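Search this site Search

Setting Up and Putting Away: Bench Equipment for Evaporation of Salt Water
Student project report, Nanthorpe College, Basic Laboratory Course
Submitted 22/09/2023

9 shares 10 comments

1. Introduction

In the first year of the laboratory course, every group must learn to assemble the stand for heating. The task looks simple, and in the course guide it takes only half a page. In practice our group lost a lot of time with it. In June we could not finish the evaporation of salt water in the given hour, and the greater part of this hour was spent on looking for parts and on changing their position. For this reason we chose the setup itself as the topic of our project. The chemistry of the salt solution is discussed only shortly in section 4.

The work was done in room 716. We used the equipment of the department and bought nothing new, except one box for storage from the Meltalex catalog.

2. Equipment

The set for one group consists of a support stand with a ring, a square wire gauze with a round ceramic center, a flask of clear glass, a white evaporating dish and a pair of tongs. The burner is kept in another cabinet and is given out by the teacher. We did not light it for the practice part of the project. All the trials about order and position were made with cold and clean equipment.

The parts which gave us most difficulty were the gauze and the dish. The gauze is light, it bends at the corners and it does not like to stay flat. The dish has a round bottom, so on a bare table it rolls a little and comes to rest on its side.

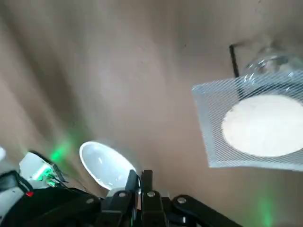
The flask is easier, but it must not stand where a sleeve can touch it. In the old storage plan (we call it the Simley plan, after the first owner of the box) the flask was placed at the bottom and the gauze on top of it. When we took the gauze by one corner, it could catch the neck of the flask. We did not break any glass during the project, but one time it was close, and after this we moved the flask to its own compartment.

3. Method

We wrote two orders of assembly and tried both of them several times. In the first order, which is the order of the course guide, the student takes each part from the box at the moment when it is needed. In the second order, all parts are first laid out on the table and only then the student begins to build. We measured the time from the opening of the box until the dish was resting correctly on the gauze.

The second order is as follows:

- Clear the table and wipe it with a dry cloth.
- Put the stand in its place and tighten the ring by hand.
- Lay the gauze flat beside the stand. Look at the ceramic part for cracks.
- Put the dish near the gauze, with the open side up, on a folded cloth.
- Take out the flask last and place it far from the table edge.
- Lift the gauze with two hands onto the ring, then set the dish on its center.

For putting away, the same list is followed from the end to the beginning. If the equipment was heated, it must first cool down on the stand. The course guide says ten minutes, and we kept this rule also for the gauze, although it seems to cool faster than the dish.
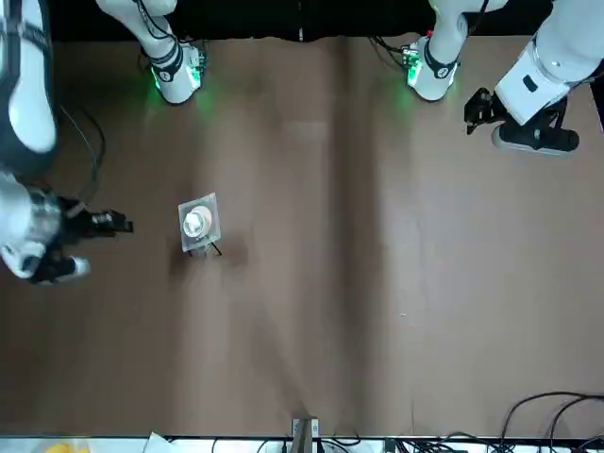
The choice of the table had more influence than we expected. At first we worked on the narrow shelf under the window, where two people cannot stand together, and later we moved to the big table. Its top is brown, and against this color the white dish and the ceramic center of the gauze are easy to find with the eye. Along the back of the table there is green light on the surface, so we did not judge the color of any residue there – we carried the dish to the front first. We also tried to put a white paper under the equipment, as the Forsyth handbook in our reading list recommends, but on white paper the dish was much more difficult to see, and the paper moved under the base of the stand.

4. Results

With the order of the course guide, our slowest trial took 19 minutes. This included the time when the ring was mounted too low and everything had to be taken off again. With the second order, the slowest trial took around 10 minutes. We must say that we had more practice when we made the later trials, so the difference does not come only from the method. To be fair, we should have mixed the two orders, and we noticed this mistake too late.

The position of the dish was also better. When it was put on the gauze directly from the box, it often stood too near to one side of the ceramic circle. When it was waiting on the cloth, the student could take it with the tongs in a calm way and look from above before letting it go.

For the salt water itself, we made one complete evaporation with the teacher present. The white solid in the dish was dry at the edge and still a little wet in the middle when the lesson finished. We therefore do not give a mass for it.

5. Difficulties and further work

The folded cloth is not a good solution for real heating, because it can be forgotten near the burner. A small ring of cork would probably be better – we asked for one, but it did not arrive before the report was due. The tongs also need a fixed place in the box. At the moment they lie across the compartments and scratch the lid.

The new list is now glued inside the lid of our box. The text on it is too small, and the next group should print it again in a bigger size before the glue is completely hard.

Share this report Leave a comment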